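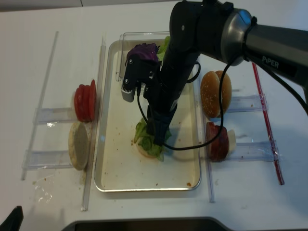

Triltard Demo Kits / Setup & Support Team

Burger cell kit: getting it from box to first stack

Quick version of the setup for the Dizon food assembly kit. Long manual is 200 pages and most of it is safety tables. Read those too. But if the kit's on your table now and you want it running by 4 p.m., use this.

Written for kit revision 2. If your box says revision 1 the rails are different, call us first.

What you need before you start

White table, flat, bolted down or at least heavy. The arm and its power supply. The Pestuline software loaded on the control laptop. Both rail sets. One metal-rimmed tray, one clear tub for greens. Clear tape. Real food, or the foam set if you ordered that. Real food is better for tuning, foam doesn't crumble and doesn't bend.

Step 1. Arm and cables

Mount the arm at the back of the table so it can come down over the tray. Tighten the base, then tighten it again after the first warm-up run. Plug in power last.

Cable slack: leave a loop big enough for the arm to reach its lowest pose without pulling. Then move it by hand through the full range with power off and watch the loop. If it drags through the tray, re-route. Do not zip tie it tight to the upper segment, we've replaced connectors over this.

Step 2. Tray and tub

Tray goes in the center. Tub sits on the tray at the far end, away from the operator. Mark the tray corners with pencil so you can put it back after washing. A tray that's moved a little is the number one support call we get. Offset settings live under Cell > Tray > Origin, leave them alone untill you've checked the pencil marks.

Step 3. Rails

One rail set per side. Pushers move the food up toward the tray so the gripper always picks from the same spot. Slide each pusher by hand, full travel, it should move with one finger. If it sticks:

wipe the rail with a damp cloth
check the divider is square to the rail
loosen the end joint a quarter turn, try again

No oil. It's food. 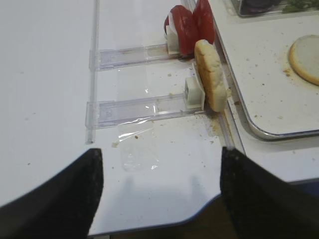 Load from the tray end and lean everything the same way. Tomato in the upper left lane, bread in the lower left. Slices stand on edge, faces flat against each other. Don't overfill. A packed lane squeezes the tomato and the first pick comes away in two pieces.

Slice thickness matters more than people expect. Use a slicer, not a knife. Thin tomato folds in the gripper, thick tomato won't fit between the fingers at the default opening. If you must use thick, go to Grip > Opening and bump it one notch at a time.

Bread: day-old holds up better on edge. Fresh buns slump in the lane after a while and then the pick height is off.

Step 4. Camera check

Open the wrist view in Pestuline. Send the arm to Hover Left, then Hover Right. You want both fingertips in view and the lane contents clear. Glare off the plastic is the usual problem. Turn off any lamp directly overhead before you start messing with exposure.

If the view is upside down it's the camera flag, Settings > Wrist > Flip. Restart after.

Step 5. Teach the picks

Default program loads as program 3429. Make a copy, never edit the original. Run it at slow speed with a hand on the stop button. Step through one pick at a time:

bottom bun to tray center
greens
patty, cheese
tomato
top bun

You can reorder in the recipe screen. Save after every change, there is no autosave on this version (coming, we're told).
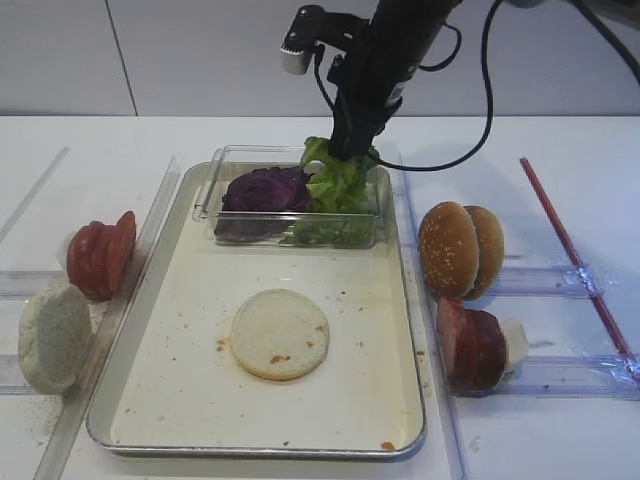
Greens are the hard part and will eat most of your tuning time. Every other item stands in a lane at a known position, greens are just a pile. The arm goes down to a set depth, closes, lifts. Keep lettuce and cabbage on their own sides of the tub, cabbage left and lettuce right, so the recipe can call either one. Fingers need to end up down in the leaves before they close, or you get one leaf or none. Start with the tub full and drop the depth as it empties. Tear leaves to palm size, whole ones drag their neighbors out over the rim.

Too much on the bun? Reduce Grip > Opening for greens only. Too little, go deeper before you go wider.

Step 6. First full run

Half speed. Watch the whole thing. If a piece lands off center, let it finish, then fix that one drop point and run again. Changing three points at once and you won't know which one helped.

Once you get a clean stack go to full speed. The kit's rated for 1000 cycles between gripper pad changes, less with real food since tomato juice gets under the pads. Check them at every cleaning.

Cleaning

Power off. Tray and tub come out and get washed. Rails get wiped in place, warm water, mild soap. Crumbs collect at the base of the bread lane and jam the pusher, brush them out between runs. Dry the fingers, dont spray them.

Common errors

Pick missed, lane full: pusher stuck, see step 3.
Pick missed, lane empty: refill, press Resume, not Restart.
Joint limit: tray has moved or the base is loose.
No wrist view: reseat the camera plug.

Spare parts and rail joints ship from Jillirero. Questions about this page go to Alfredo Dumlao, support desk. Have your program file ready when you call. Foam set instructions will be added in May.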